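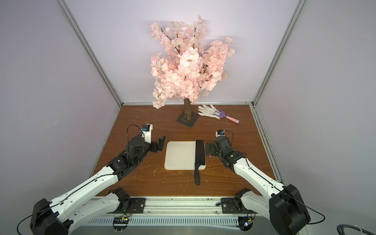 Two-arm bench kit with the cherry tree task props, board and knife on the table

Home > Community > Kits & Automation > Two-arm kits > Reviews and buying help

Zerkau two-arm kit – worth it over building your own?

Orsolya Deák
May 31, 2019

Looking at the Zerkau bench kit for our makerspace. Two white arms, black grippers, wrist cameras, both arms bolted on a rail along the front of the table. Quote came in at $3,619 with the enclosure. The reseller (Omgate) wants another $679 for the "household and garden" task pack, which as far as I can tell is a prop box and some scripts.

What I need to know before I put it to the group:

Is the task pack any use or can I just grab stuff from the hardware store?
Do the wrist cams see enough, or will I end up buying an overhead one too?
How bad is the setup. We have one person who's good with wiring and thats it.

We're in a rented unit so it can't be too permanent either. Shipping is 4 weeks so I'd like to order soonish. Thanks in advance.

Britt-Marie Brekke

Had ours since November, same kit with the enclosure. Quick answers, on my lunch.

Setup – a weekend for two of us. Arms go onto the rail with brackets and screws, easy. Cabling is the slow part. Label everything before you run it, the manual's colour chart didn't match our harness at all and support took 3 days to send the right one. Leave slack at the wrist or you'll be redoing it the first time an arm reaches across.

Task pack – skip it. The scripts are thin and you'll rewrite them anyway. Buy a cutting board, a cheap garden tool, some gloves, done. The one thing I'd pay for is something tall with a proper base, because light props get knocked over constantly while you're tuning.
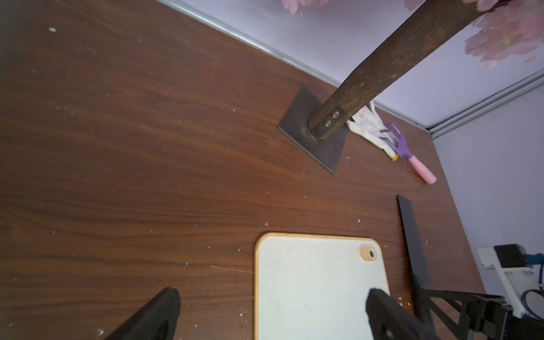

Wrist cams are better than I expected for the price. Close to the gripper you get both fingertips in view plus whatever you're reaching for, and that's what matters for picking. On the garden setup you can make out the hanging hole in the corner of the cutting board and the two brass-coloured bolts on the bracket at the bottom of the tree post, so detail is fine. Height is the weak spot – with the arm down low the top of the post just leaves the picture, and blossoms up close go blurry. If your tasks are all on the tabletop you won't care. If you want to work up in the branches, budget for a fixed camera as well. We added one and I wouldn't go back.

Other stuff: pale walls are good, keep them. Ours were too dark at first (leftover panels from another job) and it was a pain to get consistent exposure. Wipe the table down more than you think too, little bits of debris get everywhere and our detector kept trying to grab them lol.

Would I buy again, yes, minus the pack. Ask Omgate for spare fingers up front, they're slow on parts.

Tudose

dont bother with zerkau, get a Drundard. one arm is plenty for a makerspace and you can always add a second later

Orsolya Deák

Thanks Britt-Marie, super helpful. Leaving the pack off and asking about spare fingers. Which fixed camera mount did you go with – clamped to the enclosure posts or on it's own stand?

Tudose – we need two arms for the handover stuff, should of said.

Britt-Marie Brekke

Clamped to a post. Tighten it, then check again after a week, ours crept down a bit and we had to recalibrate everything.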